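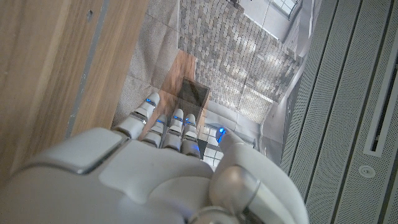
Teaching the Hand: Questions We Keep Getting

Dec 9, 2020
By Bronisława Olszewski
4 min read

Szymon Wasilewska and I run the demonstration sessions for the Muvton project, and between us we have answered the same emails enough times to justify a page. If your question is missing, try the address at the bottom. Szymon checks it. He says he checks it.

What does a session consist of?
You put on the Nulten glove, the hand does what your hand does, and we record both. A session is 24 demonstrations of one task. By the tenth you will have opinions about the task.

Do I have to know anything about robots?
No. Our best demonstrator came to us from a bakery. Our worst has a doctorate and is writing this page.

What do the blue lights on the fingers mean?
On our setup they mean that finger is listening to the glove. The thumb has one as well. If a light goes out, stop and call one of us. Please don't tap the finger to see if it comes back. We have all tapped the finger.

Why do you ask people to start with the fingers open?
Every recording begins from an open hand, fingers extended, thumb out to the side. If you start half closed, the model learns that tasks begin half closed, and it will spend the rest of its life approaching boxes like somebody holding an imaginary sandwich.

Can I look at the hand while I work?
You can, but you'll do better watching the wrist view on the monitor. That is all the model gets to see, and if you peek around the side you're using information it doesn't have. The back of the hand takes up a good part of the view. You get used to it, the way you get used to your own nose.

What is the cobblestone for?
The printed backdrop has cobblestone, windows, a strip of wood-grain floor and a few other things that don't belong together. We swap backdrops so the model pays attention to the box and quits memorizing the furniture. An earlier model would only reach for things over gray carpet. It was very good over gray carpet.

Can't I just grab the fingers and move them myself?
For some tasks, yes. We call that hand guiding, and it works well for slow things such as pressing and sliding. Two rules. Switch the hand to guide mode first, and move one joint at a time. It is a bad method for the box tasks, mostly because your own arm ends up in every recording.

How many demonstrations do you need?
The plan said 1,000 for the box task. In August we had 1,529 and had thrown away enough of them to be back under the plan. Late starts, early stops, a long series in which the glove was calibrated to Szymon and worn by me.

What makes a demonstration bad?
Hesitating is fine. Missing and trying again is fine too, and even useful, so leave it in. What we can't use is the recording where you stop halfway to talk. The hand gestures along with you, and it's already picked up more of my mannerisms than I'd like.

Does it hurt?
The glove pinches at the base of the thumb. Isex, who make the straps, sent a softer one, which pinches somewhere else.

Will the robot eventually do this without me?
That's the idea. At present it does the first half without you, quite gracefully, and then waits.

Where do I go?
Pawłowska building, second floor, door with the tape on it. Bring short fingernails.

Contact: the Muvton demonstration desk, Pawłowska building | © 2020 Muvton project | Back to top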